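Jarkness Silicone Hookup Wire Kit, 22 gauge
Reviewed by Tadhg Foley, 21st June

I build and repair small electronics at a bench in my spare bedroom. Most of what I do is low voltage: guitar pedals, model railroad signals, a few sensor boards. I go through a fair amount of hookup wire, and I had been using the solid core kit from Vestora until I ran out of red and black in the same week. The Jarkness kit was in stock, so I bought it with my own money.

What you get

A cardboard box with a row of spools inside and a slot in the front for each one. The wire is stranded, tinned copper, with silicone insulation. There is no wire stripper and no case. The box is thin, and mine had a crushed corner on arrival, but the spools turned freely.

Stripping and soldering

Silicone insulation is soft, and cheap strippers tend to stretch it before they cut it. My old Cordero pair did that. A sharper set from Lidska cut it properly on the first pull. If your strippers are dull, expect ragged ends.

The wire takes solder well. The strands wet quickly and the insulation did not shrink back from the joint, even when I held the iron on longer than I should have. That was my main complaint with the Vestora wire, where the PVC would creep back and leave bare metal near the pad. I have made 121 joints with the Jarkness so far and redone two of them, both my own fault.

Flexibility

Very good. The wire bends around a pot or a switch and puts no real pull on the joint. I rewired a pedal with a tight enclosure and the back plate closed without forcing. For breadboards it is the wrong choice. Stranded ends fray when you push them into the holes, and you will want solid core or ready-made jumpers for that.

Storage and tangling
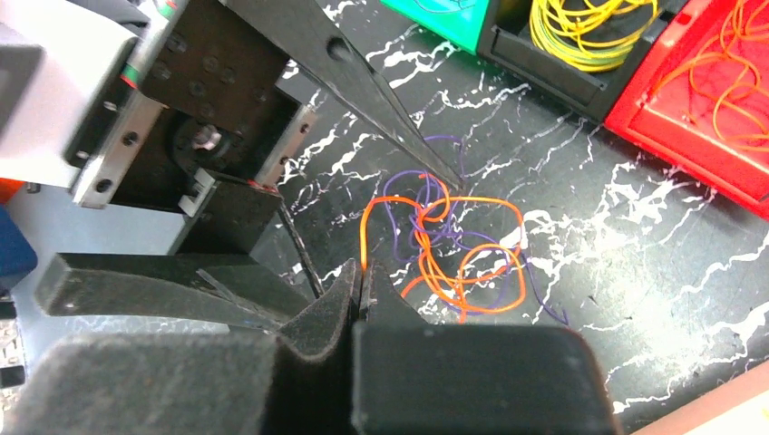

Cut lengths are the weak point of this kind of wire. Silicone grips itself, and offcuts left on the table wind into each other quickly. I get the same trouble with any soft wire, and it doesn't take many colors. An orange and a purple are enough to end up as one loose, looped tangle, and the two have to be worked apart before either can be used. I now coil each offcut around two fingers and twist the ends together.

The spools themselves behave. The slots in the box hold the free ends well enough that they don't slip back inside, although the slot for the yellow has already torn.

Color and marking

The colors are strong and easy to tell apart under a desk lamp, apart from brown and red, which are closer than I would like. The gauge is printed on the spool labels and not on the wire. If you keep more than one gauge, label your offcuts.

Verdict

I would buy it again for pedals, panels and anything that moves. For breadboard work I'll go back to the Vestora. Jarkness should use a stiffer box. 9 out of 10 for the wire, less for the packaging.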